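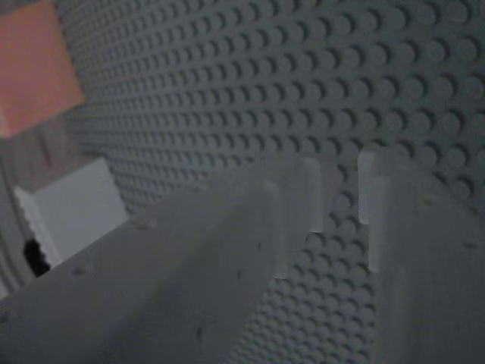 I've had a big gray baseplate on the table for most of the winter, and at some point in December I got tired of it turning into a landfill. You know how it goes. You sit down to build a little wall, you dump out a bin, and an hour later you're picking loose bricks off the studs with your fingernails and you still haven't built the wall. So I changed how I set up and sort, and I've stuck with it long enough now that I feel okay writing it down.

You need a baseplate, some open containers, and whatever bricks you're trying to tame. My first batch was 639 pieces from a mixed bag I got at the Paltomham flea market (half of it was wheels, don't ask).

First, clear the plate. All of it! I mean down to bare studs, even that one fence you like. Run your palm across it in both directions and you'll feel anything you missed, especially the flat little one-stud pieces in the same gray as the plate. If it's dusty, go between the rows with a dry paintbrush. I use a cheap one-inch brush and it takes me 12 minutes with the radio on.

Next, get the plate to lie down. Mine has a bit of a curve along the front edge, and for ages I just lived with it rocking. Leave it under a stack of heavy books overnight and see if it calms down. Mine got better, never perfect, and if you press bricks on near the middle it doesn't matter much.

Now do one brick. I know that sounds silly, but start with a single piece and get used to lining it up before you grab a handful.
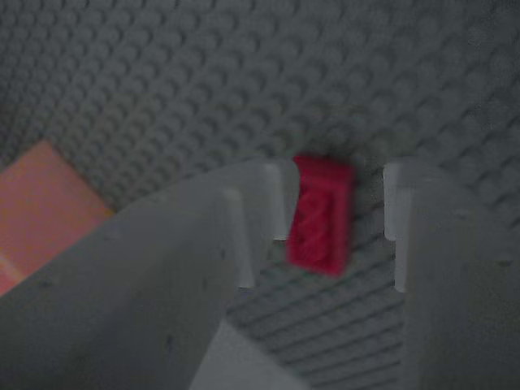
One small red piece, standing up in the middle of the studs.

Lower it until you feel the studs under it, wiggle it a hair until it wants to go, and then press straight down with your thumb. If one side clicks and the other doesn't, take it off and start over. Leaning on the high corner is how I chewed up a bunch of good plates as a kid — they never grip right after that.

Then the containers. I keep mine in a row down the right side of the plate because I'm right-handed, so flip that if you aren't. The ones shaped like giant hollow bricks are great for this since they're open on top and you can drop things in without looking.

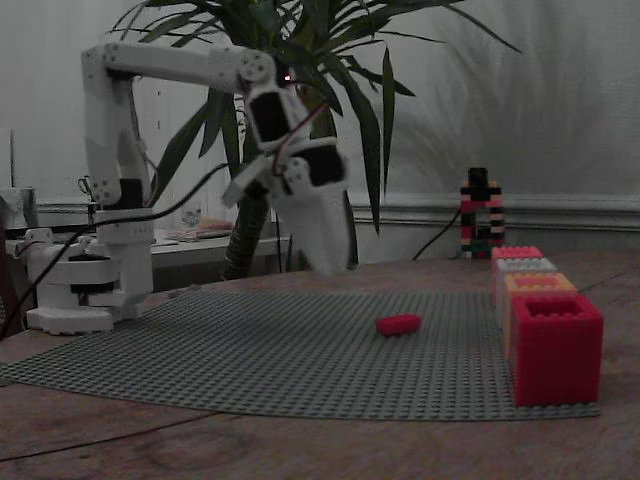
Containers lined up along the right edge, red one closest.

I sort by color first. I know, I know, half of you sort by shape and you're going to tell me so. Color is faster for me when everything starts out in one heap, and I can do shapes later inside each container while I watch TV. Reds go in the red one, oranges in the orange one, and so on. Anything that doesn't have a home gets stacked into a tower in back. Stack colors in any order, just get them off the plate. When the tower hits 16 bricks I break it down and deal with it.

Work in small scoops. I pull out 15 pieces at a time, spread them on the plate, and don't reach for more until the studs are clear again. It feels slow for the first couple of rounds and then you get into a rhythm. My neighbor's kid calls the last brick of each scoop "the lonely one" and insists on pressing it down before it gets put away, so now I do it too, even when I'm by myself. 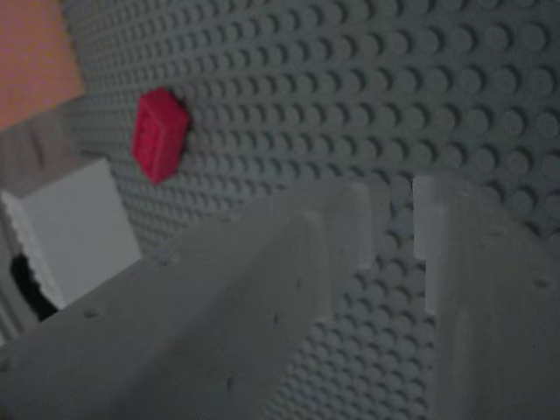

The lonely one, with plenty of bare studs on every side.

To get a stuck brick off, slide a brick separator under the short end and rock it toward you. Please don't use your teeth or a butter knife. If it's a thin plate that's really on there, press a bigger brick on top of it and use that as a handle.

That's my whole routine. I leave the plate clear at night now, and the next morning I can just sit down and start on whatever I'm building, which at the moment is a train station that keeps getting longer.

Comments

Cindar
Sorting by shape forever, sorry! But the bigger-brick-as-a-handle thing just saved me a fingernail.

Rajkumari Semwal
4/22/18
Did the books really help with the curved edge? Mine has bowed up on one corner and I'm scared of cracking it.

Pliltirgate
Rajkumari, I put mine under two atlases for a weekend and it was fine. Go slow if it's an old one.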